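3.2 Collecting the arrangement episodes

We picked flower arranging because rigid blocks had stopped embarrassing our policies. Stems bend, leaves snag, and a bouquet has opinions about which way it faces. All episodes in the Hamine set were teleoperated on the two-arm Urio station.
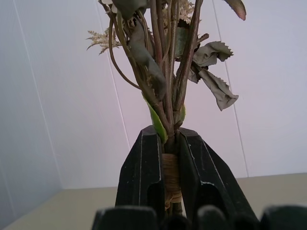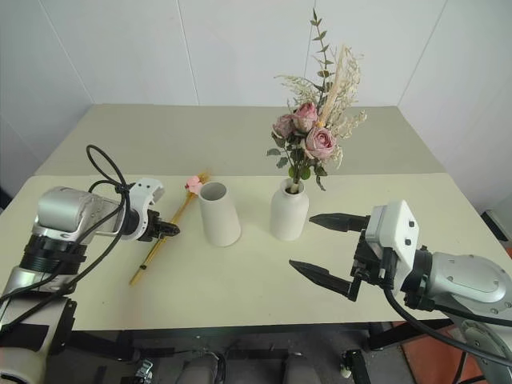
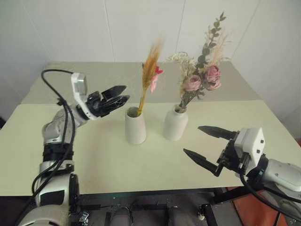
Figure 6. Handling artificial and dried flowers at the Urio station. Top: wrist view. Middle and bottom: head views.

Operators worked in sessions of 60 minutes, a limit set by their patience and not by the hardware. Each episode began from a fresh layout drawn by the Tula script, which chose the vases and the stems and left a person to put them out, grumbling. We kept failed insertions if the operator recovered within the same episode – the recoveries are most of what the policy lacks. Episodes in which a vase went over were labeled and stored separately.

After filtering, 2,047 episodes remained. Every one was labeled by 2 annotators, who agreed readily on "grasp" and hardly ever on "arranged." We report results on Civurora with the second label removed.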